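Hastov Opens Orders for Murnari Wrist Camera and Ribbed Finger Kit

WOMSTEAD, July - Hastov today opened orders for Murnari, a retrofit kit that adds a wrist camera and a pair of ribbed gripper fingers to a two-finger parallel gripper. The kit is meant for small shops and teaching labs that already have an arm and want to record or check handling work from the gripper's own point of view.

Murnari ships as a camera and bracket, two fingers, one cable and a software license for a single workstation. The bracket holds the camera at a fixed angle so that both fingertips stay in view at the lower corners when the gripper is open. Users who change fingers don't need to move the camera. 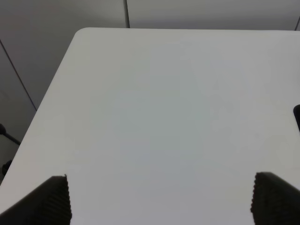
Each finger has fine horizontal ridges along its inner face. The ridges are part of the finger and can't be removed or replaced on their own. A worn pair is swapped as a set using two screws per finger. Hastov recommends repeating the reference step after every swap.

The reference step is run over a clear, light-colored table. The operator opens the gripper fully, removes all parts from the camera's view of the work surface and starts the routine from the workstation. The software stores the outline of both fingers and the brightness of the surface across the view. Later views are compared with the stored one, and the operator gets a warning if a finger has shifted in its mount or the lighting has changed beyond a set limit.

"Most of our support calls on the earlier kit came down to a camera that had been bumped," said Nurhan Yüksel, product lead at Hastov. "The stored outline catches that before a shift starts. We would like people to run it every morning, but the software doesn't force them to."

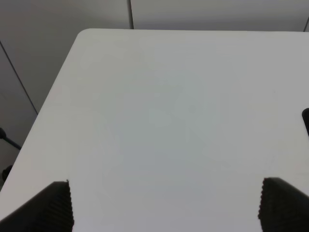
Matte surfaces give the most repeatable results. Glossy tables can be used with diffuse overhead light, but the brightness check may need a wider limit, set under the Surface tab. Small fixed items at the border of the view can be masked by hand. Masks are saved with the reference and have to be drawn again if the arm is moved to another table.

Çetinkaya, a contract assembly firm, has used a pre-release kit on one bench. "Fitting took most of a Saturday, largely cable routing," said Cengiz Toprak, who runs the bench. "I would still like a longer cable in the box."

A longer cable is sold separately under part number 721. The standard kit is priced at $1,664, and the version without fingers at $869. Both are sold direct by Hastov and carry the same warranty. Replacement fingers are sold in pairs only.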